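Kandelham Punch Notes – README

Last updated 2 Feb 2021
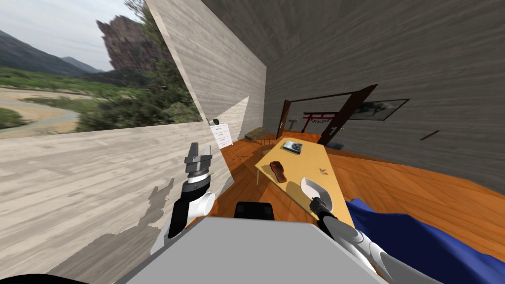
What's in the download?

One spreadsheet with 744 punch recipes, plus a text file of tasting comments that goes with it.

I started typing these up in August, when Kurniawati Hidayat lent me her box of recipe cards from the old bar in Fimville and I couldn't stop reading them. Anoma Howlader then sent me hers (hi Anoma!) and the thing got out of hand.

Columns

name – whatever the card says, odd spelling and all
base – rum, brandy, gin, tea, or "mixed"
sour – nearly always lemon or lime, now and then vinegar
sweet – sugar, honey, syrup
water – includes ice if the card gives an amount
spice – blank means the card didn't mention any, so please don't read it as "none"
serves – as written on the card
source – H for Kurniawati's cards, A for Anoma's

The comments file has 1714 lines and it's messier. Siamak Mohammadi and I wrote most of them, and Siamak likes his punch a lot more sour than I do, so check the initials before you trust a "perfect" – mine are the ones complaining about nutmeg.

Amounts are in US cups and fluid ounces. If a card said "a wineglass" I put 4 ounces, which you may want to change.

Known problems

7 recipes have no sugar listed at all. I've left them that way.
"Lurkon Cup" shows up twice with different brandy. Both are good!
Milk punches are filed under their spirit, so search the name column for "milk" instead.

Use it for whatever you like, and a mention would be nice. Fixes go to Hanyu Bai, who looks after the spreadsheet now and is much quicker at email than me.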